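거실 정리 방법 비교에 참여하실 분을 찾습니다

트릴소프(Trilthorpe) 생활정리 모임에서 10월 한 달 동안 거실 바닥 정리를 같이 해 보고 기록을 남길 참여자를 모집합니다. 먼저 말씀드리자면 저희는 '하루 오 분이면 집이 달라진다'는 식의 이야기를 별로 믿지 않습니다. 그런 글을 쓰는 사람들의 거실은 대개 처음부터 비어 있더군요. 소파 하나, 화분 하나, 무늬 없는 바닥. 그런 집에서 통하는 방법이 살림이 있는 집에서도 통하는지 의심스러워서 이 모집을 시작했습니다.

대상 공간은 손님용 응접실처럼 꾸며 놓은 거실입니다. 다마스크 무늬 천을 씌운 삼인용 소파와 같은 천의 안락의자가 있고, 가운데에는 다리가 휘어진 길고 검은 탁자가 놓여 있습니다. 바닥에는 큰 꽃무늬 러그가 깔려 있습니다. 베이지 바탕에 남색, 청회색, 적갈색 꽃이 탁자 앞까지 퍼져 있어서 작은 쓰레기를 눈으로 찾는 일부터가 만만치 않습니다. 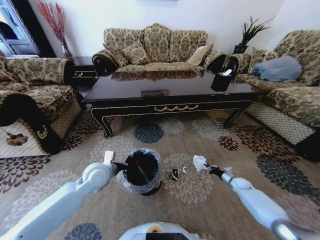
모집 인원은 5명입니다. 경력은 보지 않습니다. 정리 관련 자격증을 적어 내시는 분이 꼭 계신데, 적으셔도 선정에는 영향이 없습니다. 그보다는 평소 자기 집 거실을 직접 치우는 분, 남이 권하는 방법을 일단 의심해 보는 분이면 좋겠습니다. 무늬가 있는 러그나 카펫을 써 본 적이 있다면 신청서에 적어 주십시오.

하실 일은 단순합니다. 바닥에 떨어진 휴지와 포장지, 종잇조각을 주워 휴지통에 넣고, 쿠션을 정돈하고, 봉투를 갈아 끼웁니다. 같은 일을 두 가지 순서로 해 봅니다. 하나는 휴지통을 들고 다니며 그 자리에서 넣는 순서이고, 다른 하나는 한곳에 모아 두었다가 한꺼번에 버리는 순서입니다. 앞의 것이 당연히 낫다고들 하는데 저는 아직 근거다운 근거를 본 적이 없습니다. 한 손에 통을 들면 줍는 손은 하나만 남습니다. 그게 정말 빠른지는 해 봐야 알 일입니다.

봉투 문제도 있습니다. 작은 휴지통에 투명 비닐을 씌우면 남는 부분이 바깥으로 늘어집니다. 어떤 안내서는 이것을 접어 넣으라 하고 어떤 안내서는 묶으라 하고, 스트룀베리(Strömberg)식 정리법을 따른다는 분들은 아예 봉투를 쓰지 말라고 합니다. 세 가지 다 자신만만한 말투인데 서로 맞지 않습니다. 참여자께서는 평소 하시던 대로 해 보시고, 불편했던 점을 불편했다고 써 주시면 됩니다. 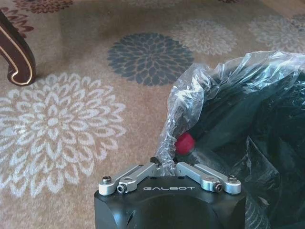 꽃무늬 러그 쪽에서 가까이 본 투명 비닐봉투. 위쪽에 주름이 잡혀 있다.

참여 시간은 회당 86분이고 2회 나오셔야 합니다. 한 번만 나오실 분은 죄송하지만 받지 않습니다. 첫 회에 좋았다던 방법을 둘째 회에 슬그머니 그만두는 경우를 보고 싶기 때문입니다. 매회 끝나고 기록지를 한 장씩 작성합니다. "뿌듯했다", "마음까지 정돈되었다" 같은 문장은 사양합니다. 어디에서 허리를 굽혔는지, 무엇을 못 보고 지나쳤는지, 러그의 어떤 색 위에서 조각이 안 보였는지를 써 주십시오.

사례는 있습니다. 금액은 선정되신 분께 서면으로 먼저 알려 드리고, 보신 뒤에 거절하셔도 됩니다. 교통비는 따로 드립니다. 재능 기부나 '좋은 경험'으로 대신하자는 공고를 저희도 많이 봤고, 그런 공고에는 저희도 지원하지 않습니다.

유의 사항
실내에서는 신발을 벗습니다.
탁자 유리 밑의 작은 액자는 꺼내지 마십시오.
안락의자에는 술 장식이 달린 검은 덮개가 늘어져 있습니다. 걷어 내지 말고 그대로 두고 작업합니다.
청소용품 판매나 홍보 목적의 신청은 받지 않습니다. 작년에 누메르몬트(Numermont) 세제를 들고 오신 분이 계셨습니다.

신청 방법
이름, 연락처, 평소 거실을 치우는 순서를 열 줄 이내로 적어 스케누스테드(Skenusstead) 생활관 안내 창구에 내시면 됩니다. 마감은 2025년 10월 13일입니다. 신청서는 에스벤 라그나르손이 읽고, 일정 조율은 햘티 블뢴달이 맡습니다. 선정되지 않은 분께도 답장은 드립니다.

결과는 기록지를 모아 짧은 자료로 묶어 참여자께 먼저 보내 드립니다. 두 순서 사이에 차이가 없다면 차이가 없다고 쓰겠습니다.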